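Grendby Open Day: Bottle Handling Recordings
README and data card, release 9

1. Summary

This release holds 921 short recordings of two-handed bottle handling, made during an open day at the Hestia laboratory in Grendby. Visitors watched a robot pick up, turn and put down orange detergent bottles at a green work table, and the recordings were kept while the demonstration ran. The release is intended for people who study grasping, handover between hands, and the effect of bystanders on camera views.

The open day took place on a Sunday in September. Doors opened at 10 a.m. and the last demonstration ended at 4 p.m. Laboratory staff operated the robot throughout. Visitors were admitted in small groups and were asked to stay on the window side of the room unless invited closer.

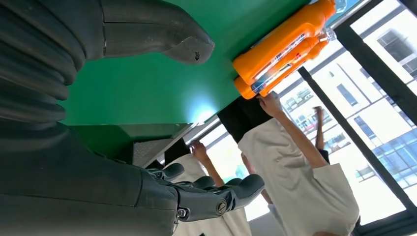 Each demonstration followed the same order. Staff gave a short talk, the operator moved the arms to the start position, and the robot then carried out one or more of the tasks listed in Section 3. Questions were taken between tasks. Recording was stopped during questions, so the gaps between consecutive file numbers do not indicate missing data.

2. Contents

Recordings: 921
Recordings with a written task label: 676
Recordings without a task label: 245
Recordings set aside for testing: 152

The test recordings are drawn only from the labeled part. Users who report results should state whether the unlabeled part was used in training.

Every recording has one head view and two hand views. The three views share a common clock. Hand views are stored as recorded and have not been rotated, so the table and the room may appear at a steep angle.

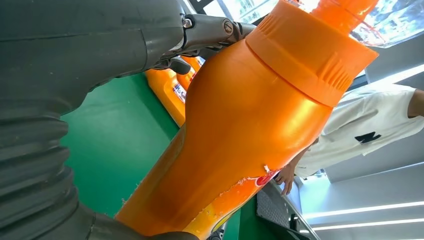 Hand view: an orange bottle with a torn label, and a second bottle behind it on the green surface.

3. Tasks

Task A, lift: raise one bottle from the table and hold it.
Task B, turn: change the direction of the cap while the bottle is held.
Task C, pass: move the bottle from one hand to the other.
Task D, return: lay the bottle down on its side next to the others.

Task C was added at the request of the Pilis group, whose earlier release covers single-hand work only. File naming follows the Pilis scheme so that both sets can be loaded with the same script.
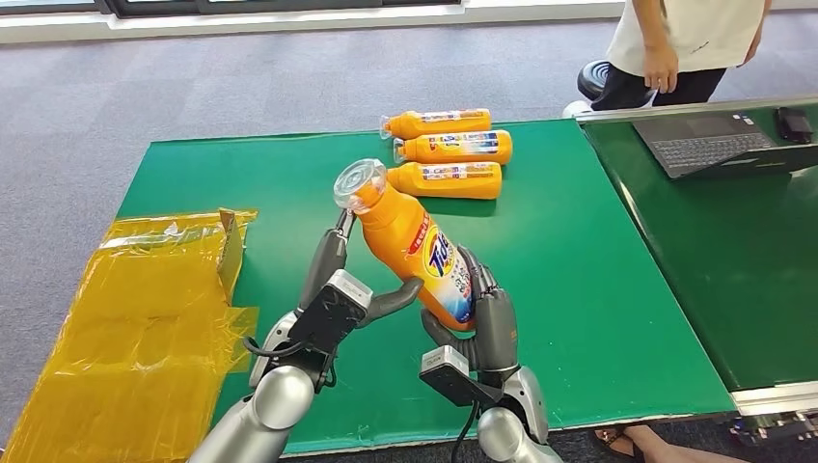

A recording may contain more than one task. In that case the label file lists the tasks in order, with start and end times in seconds. Failed attempts were kept and carry the mark F. Attempts stopped by the operator carry the mark S and should be left out of any success rate.

4. Objects

The bottles are commercial detergent bottles. The condition of the labels varies between bottles. Labels were left in the condition in which they were found, and users should not treat printed text as a dependable way to tell one bottle from another. Fill level was not measured.
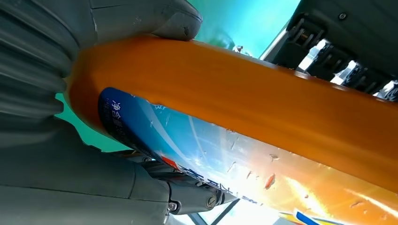 Glare is common in the hand views. No correction for brightness or color has been applied. A list of recordings with strong glare, prepared by the Štefanec office, is supplied as a separate text file and may be used as a filter.

5. Privacy

Visitors were informed at the entrance that recording was in progress and signed a consent form. Recordings in which a face could be recognized were removed before release. Sound was not recorded.

6. Known limits

All recordings come from one room and one day.
Daylight changes between the morning and afternoon groups.
Hand positions are given in the frame of the robot base, which was moved once during the lunch break. The base position for each half of the day is in the setup file.
Task labels were written by one person and checked by another. Start times may differ from the true start by up to half a second.

7. Use and contact

The release may be used for research and teaching. Redistribution of single recordings is permitted if this file is included. Corrections to labels should be sent to the Hestia data desk in Grendby, with the file number and the proposed change. Accepted corrections are entered in the change log of the next release.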